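탁상 조작 실험 셀 점검표 및 의견
과제: 얇은 포장재 파지 방법 비교 (Fallmont 과제)
점검일: 3월 11일
점검자: Halfdan Norðdahl
확인: Horațiu Hodoroagă

1. 비상정지 및 전원
비상정지 버튼 동작: 적합
정지 후 자동 재기동 없음: 적합
제어기 경고 이력: 적합
의견: 손목 과부하 경고가 2건 남아 있음. 둘 다 포장지 가장자리를 누르는 단계에서 발생했고 로그는 결과 폴더에 복사함.

2. 로봇 팔과 그리퍼
관절 유격, 이음: 적합
그리퍼 끝단 마모: 조건부 적합
누름 힘 상한 12 N 설정: 적합
의견: 끝단은 Condex 교체품으로 다음 시험 묶음 전에 바꿀 것. 누적 파지 횟수가 2,400회를 넘었고, 마모된 끝단으로 얻은 값은 이전 값과 직접 비교하기 어려움.

3. 작업면
격자 천 고정: 조건부 적합
천 표면 오염: 조건부 적합
물체 배치: 적합
의견: 천이 탁자 뒤쪽 가장자리까지 다 덮지 못하는 구간이 있음. 격자를 위치 기준으로 쓰므로 다시 맞추고 네 귀퉁이를 고정할 것. 오른쪽의 옅은 회색 얼룩과 왼쪽의 가는 선 자국은 물체 검출 오류 여부를 따로 확인.

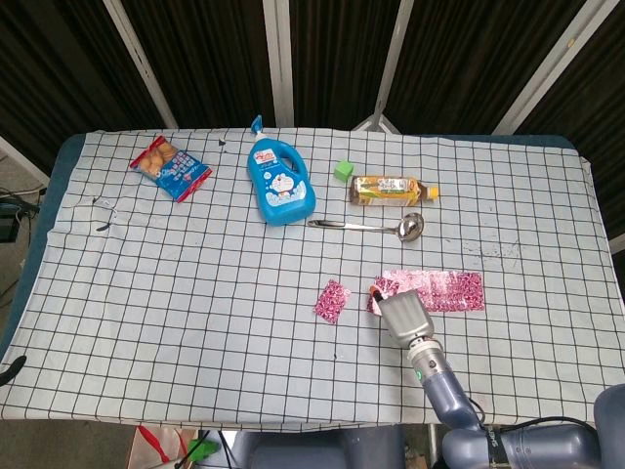
분홍·흰색 무늬 포장재 큰 장의 왼쪽 끝에 그리퍼를 댄 상태. 뒤쪽은 국자와 음료병 등 방해 물체.

4. 케이블과 바닥
팔을 따라가는 검은 케이블의 여유 길이: 적합
바닥 케이블 정리: 부적합
탁자 앞 바닥 물품: 부적합
의견: 탁자 왼쪽 바닥에 검은 케이블이 엉켜 있음. 덕트에 넣고 재점검. 탁자 앞의 종이 쇼핑백과 팔 아래쪽 종이 상자는 시험 시작 전에 치울 것. 10월 점검에서도 같은 지적이 있었음.

5. 시험 절차
시행 전 작업자 이격: 적합
시행 사이 물체 재배치 시 팔 정지: 적합
조건별 20회 시행 기록: 적합
의견: 비교 대상은 위에서 바로 집는 방식과, 가장자리를 누른 뒤 끌어 주름을 만들어 집는 방식. 지금까지의 기록으로는 후자의 성공률이 높으나 큰 장에서만 차이가 뚜렷함. 작은 조각은 누르는 동안 함께 밀리는 경우가 많아 결론을 보류함. 구겨진 정도를 기록지에 적지 않은 시행은 집계에서 제외.
Dalsgaard 쪽에서 요청한 누름 힘 상향은 끝단 교체와 손목 경고 원인 확인 후에 검토함.

6. 조치 사항
바닥 케이블 정리, 물품 이동: Norðdahl, 다음 시행 전
끝단 교체 및 영점 재설정: Hodoroagă
격자 천 재고정 후 카메라 보정: Norðdahl
손목 경고 로그 분석: Lernthorpe 시험실에 의뢰

종합 판정: 조건부 사용. 4번 항목 재점검 전까지 자동 연속 시행 금지. 단일 시행은 비상정지 버튼 담당자가 있을 때만 허용.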